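Arm planner keeps treating the blue cloth in front of the toaster oven as a wall

Posted in Help > Motion planning > Perception
asked by kestrel_bolts, 2 replies

Setup is one white arm, black parallel gripper, tabletop kitchen stuff. Overhead depth cam plus a wrist cam. Planner is Totum, scene comes from the Predier segmentation node. Goal for now is just get to a pregrasp at the oven door handle. Fails most of the time.

What I get: "start state in collision", or a plan that goes way up over the oven and times out. Same thing if I take the ketchup off the plate so I don't think its clutter on that side. Things I did so far:

1. Cleared the octomap before each plan. Helps for one plan, then the cloth comes back as a solid lump.
2. Dropped padding from 5 cm to 2. Less bad. Still fails with the gripper near the left edge of the cloth. 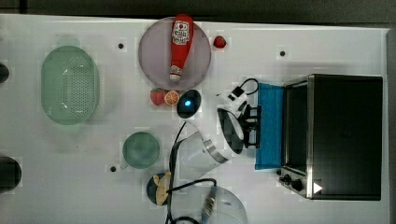
3. Turned the cloud down to 2,000 points. Faster, same lump.

Also the loose black cable on the table gets voxels, and the cable on the arm gets filtered only sometimes. Is this a self filter problem or a segmentation problem?

kestrel_bolts

Uriel Ocampo
Two problems I think. The start state one is almost always self filter. Your URDF has no cables in it, so anything hanging off the wrist is an obstacle stuck to the robot. Add a fat capsule around the wrist link, only for the filter, not for the collision model. Don't mix those up or you lose half your workspace.

We had this on the Barajas cell. Loops by the wrist, planner would refuse to move at all.

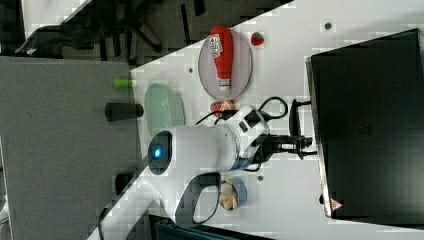
Side view, cable looped above the wrist, fingers toward the oven.

For the cloth: it's a soft thing on a flat table, let it be touched. Give it its own label in Predier and put that label in the allowed collision list for the fingers only. Keep the oven as a plain box with the door as a separate link. Don't let the octomap draw the oven at all, dark glass gives junk depth and you end up with ghost voxels floating in front of the door.

And check your timestamps. If the cloud is 297 ms behind joint states the filter removes the arm from where it isn't anymore. Looks exactly like what you describe.

larnton_dan
what uriel said. also turn off the wrist cam for mapping, use it for the final approach only. up close one finger can take up a big chunk of the view and the stuff behind is a blur, so if your finger mask is even a bit off the map gets a gripper shaped blob

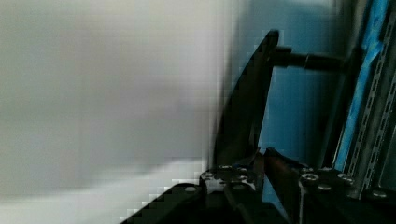
Can I keep the wrist cam feeding the map if I mask the fingers?
Only if the mask is built from live finger joint values. A fixed mask is fine at one opening width and wrong at every other one. Larnton driver has a flag for it, mask_from_joints, off by default in the February build.

then the order i'd do it in: timestamps, self filter, labels, padding last. padding is what everyone touches first and it just hides the other stuff

kestrel_bolts
ok so timestamps were bad. Cloud was late, fixed the sync and start state errors are mostly gone. Cloth label is in, fingers allowed. It plans to pregrasp now without the big detour.

Still open: the dark narrow thing lying by the cloth gets merged into the oven box, and the charging cable by the gripper tip is on and off in the map from one cloud to the next. Raised the min cluster size and then it dropped the strawberry, so thats not it. 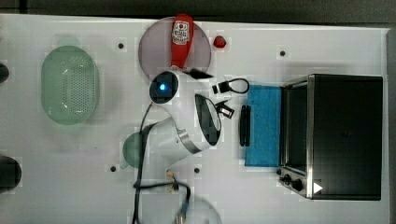 Overhead, the cable and small dark parts between gripper and oven.

Uriel Ocampo
Min cluster size is global in Totum, set it per label. For the thing by the cloth, shrink the oven box on the door side until the door plane sits on the glass. Your box is probably fit to the cloud and swallowing whatever is next to it. Use a measured box instead, the oven isn't going anywhere.

Cable flicker, try more frames before a voxel counts as occupied. Slower to react but your table is static.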